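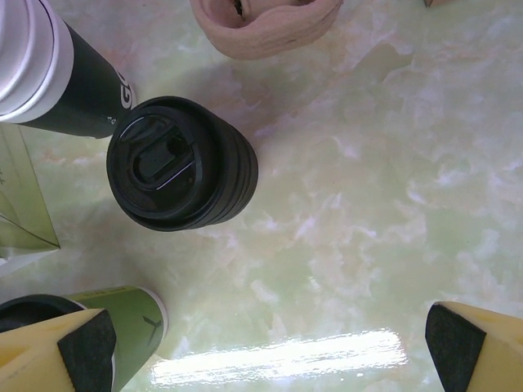 Termo negro de viaje con tapa de abertura deslizante, tumbado sobre la mesa.

Comunidad > Cocina y menaje > Vasos y termos

Olor a café en la tapa del termo y vasos de papel para llevar

Rurna_23
Tengo un termo negro de tapa redonda con cierre deslizante. El cuerpo no conserva olor. La tapa sí, aun después de lavarla a mano con detergente neutro. La tapa no se desmonta a simple vista y no conservo el manual. Segunda duda: para una reunión en octubre tengo que preparar café para llevar y dispongo de vasos de papel de dos modelos. ¿Se guardan apilados o sueltos? ¿Conviene usar doble vaso?

Cimow
El olor suele quedar en la junta de silicona y en la guía de la corredera. Procedimiento:
1. Abrir la corredera hasta el tope y comprobar si el modelo permite extraerla. No forzar.
2. Retirar la junta con un utensilio romo.
3. Sumergir tapa y junta en agua templada con una cucharada de bicarbonato. Dejar toda la noche.
4. Aclarar, secar por separado y guardar el termo sin cerrar.

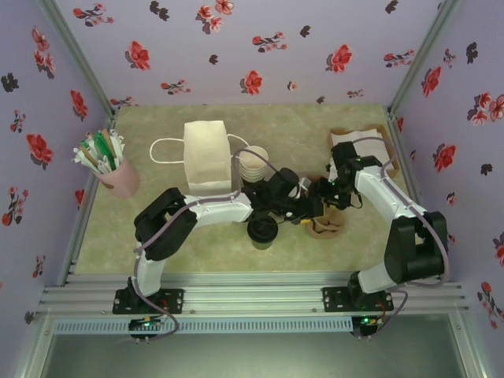 En cuanto al servicio, separe los consumibles por tipo: pajitas y palitos de madera en un vaso, servilletas en una bandeja de cartón, vasos apilados con la boca hacia arriba solo si se van a usar en el momento. Para almacenarlos, boca abajo y dentro de su funda. El doble vaso solo compensa con pared simple y bebida recién hecha.

Zawadzka
lejía no, que luego sabe. yo cambié la junta y listo

Clasberg
Coincido con Cimow, con un matiz: si la junta está deformada, el bicarbonato no resuelve nada y hay que sustituirla. Sobre los vasos, revise el borde antes de servir. Un labio aplastado impide que la tapa asiente y gotea por la costura. Descarte también los que tengan el fondo abombado.

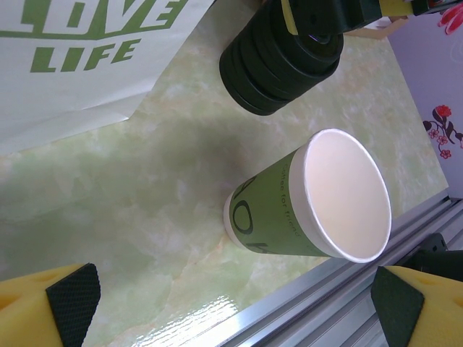 Vaso de papel verde con borde blanco y el texto «Coffee for friend».

Etiquetas: termos, vasos desechables, malos olores
1016 visitas · 23 comentarios · 209 compartidos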